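## 3. The opened tower as a working layout

Most of the office desktops that reach the Nillthorpe repair room arrive with the side panel still on, and the first decision is whether a machine is worth opening at all. We set that question aside in this section and look at what the person at the bench has in front of them once the panel is off. The arrangement of parts inside a tower decides the order of the work more than the written job sheet does.
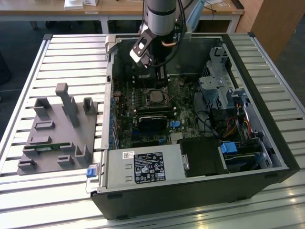 **Figure 2.** Desktop tower on its side on a slatted aluminum work table, side panel removed. The CPU is in its socket with no cooler mounted. The drive cage is on the right and the power supply runs along the lower edge of the case.

### 3.1 Laying the case down

All towers in the study were worked on lying flat. Two of the benches at Nillthorpe used to have upright stands, and the older repairers still prefer them for swapping drives. For anything on the motherboard the flat position is easier, as parts don't have to be held against gravity while a screw is started. It does take up more bench. A full-sized tower on its side leaves little room for a parts tray on our narrower tables, and trays ended up on the floor or on a neighbouring bench. We come back to this in Section 5.

### 3.2 Zones inside the case

We divided the interior into three zones for the purpose of the log sheets. The names are our own and were picked so that new staff could use them without training.

The *board zone* is everything fixed to the motherboard: processor, memory slots, heatsinks, expansion slots and the small data connectors. In the machine in Figure 2 it takes up the left and central part of the interior. The *drive zone* is the cage and bays, in this case the perforated metal cage on the right and the bay unit near the lower corner. The *supply zone* is the power supply itself. Wiring was logged under whichever zone it was blocking at the time, a rule suggested by Cauã Sales after the first week of logging produced a large pile of sheets marked "other".

The zones are not independent. Power wires have to cross from the supply to the drives, and where they cross varies from one case design to the next. In Figure 2 a bundle of red, yellow and black wires runs down toward the drive bays. Repairers told us they look for the bundle before they look for anything else, and that they would sooner move it once at the start than work around it for the whole job.

### 3.3 Coloured parts

Many of the office towers in our set have coloured plastic on the pieces a user is expected to handle. The case in Figure 2 has a bright blue drive handle, a blue release latch at the far left end of the power supply and a column of blue clips at the expansion slots. The two SATA connectors on its board are also blue, so the colour can't be read as meaning "pull here" every time. Staff who had learned on one maker's machines tended to trust colour more than staff who had learned on mixed stock.

We had expected coloured latches to shorten the work. The log sheets don't let us say so. The towers with coloured latches were also the ones designed to be opened without a screwdriver, and we had no way of separating the two.

### 3.4 The exposed processor

A processor with the cooler off is the point in the job where repairers slow down. The bench rule at Nillthorpe is that no loose screws or tools are to be passed over the socket while it is uncovered. Screws go to the tray by way of the nearest case edge, even if that is the longer reach. The rule is older than this study and we left it alone.

Memory is a related problem. In many towers the slots sit right beside the processor, with latches at the ends that need a finger's width to open. In Figure 2 the row is just below the CPU. Repairers generally preferred to deal with memory before the cooler went back on, and the job sheet has been reordered to match.

### 3.5 Labels

Power supplies and drives carry their own labels, and these were the main source of part details for the log. A regulatory label is often readable with the unit in place, as on the black one in Figure 2, but a barcode sticker may be turned the wrong way or partly covered by wiring. Where a label couldn't be read without removing the part, the field was left blank and filled in later if the part came out for some other reason. Blank fields are treated as missing in Section 4 and were not estimated.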